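I keep boxes. Every order that comes to the house leaves one behind, and for years they went up to the attic until I couldn't get to the window. In November I started going through them, and I've set myself a limit of 7. The rest get flattened for recycling.

Small ones are the hardest to give up. They are good for mailing things, and a little open box on a table by a big window looks useful even when you have no plan for it.
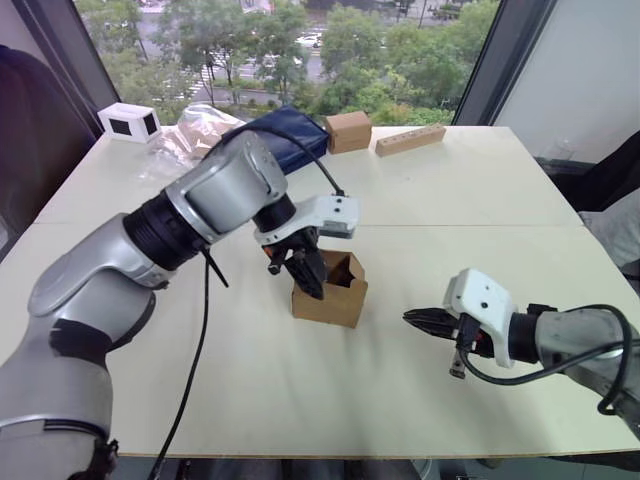 Page last changed: November, 9:40 p.m.

My rule now is simple. If the flaps still line up and the corners are square, it can stay. I had two good ones from Ruggiero and one from Varitz that once held tea.

A box with torn edges and flaps bent every which way goes out. I used to patch those with tape, but the tape lets go in the attic heat and the bottom drops out when you lift it.
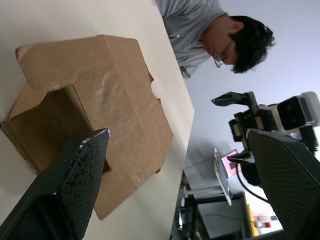

Page 138

Corrugated board folds best along its old creases. Open the bottom first, press down the middle with your palm — not your knee, on a table — and turn the loose flaps in. Our recycling pickup wants everything tied, so I use cotton string. I still have four shelves to go through.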